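Sketeo Owners Board > Grippers and End Tools > Finger pads shedding, dropped parts

padlock_gray
Posted 9 September 2024
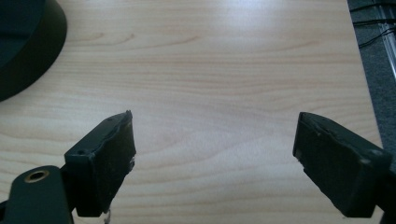
Pads on both fingers, ragged toward the tips. Click to enlarge.

Is anyone else's Sketeo hand gripper molting? The pads started crumbling in August and now I get little crumbs on whatever I pick up. Yesterday it let go of a glass jar at chest height. The jar did not survive, and my left sock had a bad evening.

Pads are the stock Dallo ones. I have maybe 400 grabs on them, which the manual calls "break-in."

turnip_logic
Frayed on the inner edge, same as mine. Those are done. Peel them and put new ones on. The crumbs act like ball bearings on anything smooth, so you squeeze harder, so you get more crumbs.

padlock_gray
I did squeeze harder. I felt very clever for a second or two.

oldbeltdrive
Going to disagree with turnip. Worn pads lose a bit of grip, sure, but they don't open the fingers. If it let go all at once I would look at the linkage. On the Ivemholm build there's a clamp screw that backs out, and the fingers feel fine empty and then give up under load.

turnip_logic
He has a photo of chewed-up pads and you want him to take the linkage apart.

oldbeltdrive
I want him to put a screwdriver on one screw. Calm down.

mothwing37
Did it slide out or drop? Sliding is pads. Dropping is linkage. You were there, we weren't.

padlock_gray
It sort of tilted and then left. I was looking at the shelf. I realize this is not great testimony.

mothwing37
Tilting means one side lost hold first. I'm with turnip, mostly.

sorensen_fan_club
Get the Sorensen pads and stop suffering. I've had a set on for 3 months with no shedding.

oldbeltdrive
Those are thicker, so the fingers won't close all the way. Fine for jars, useless for paper or coins. Also your user name is doing a lot of work in that recommendation.

sorensen_fan_club
I picked the name after I bought the pads – that's how good they are.

padlock_gray
Update. Peeled both pads and cleaned off the glue, and that took longer than everything else put together. Also checked the clamp screw. It took up to 2 turns before it got snug, so now I have no idea who to thank.

oldbeltdrive
Me.

turnip_logic
You changed both at once, so we'll never know. Put the old pads back on and try it with the screw tight.

padlock_gray
The old pads are in the trash under some coffee grounds. Science can go get them if it wants.

mothwing37
Whichever it was, do your test lifts with something plastic, low over the table, and wear shoes. I'd put a dab of threadlocker on that screw too, the removable kind.

padlock_gray
Shoes are on. Dallo wants the serial number before they'll talk about replacement pads, and the sticker has rubbed off. Anyone know if it's printed somewhere else?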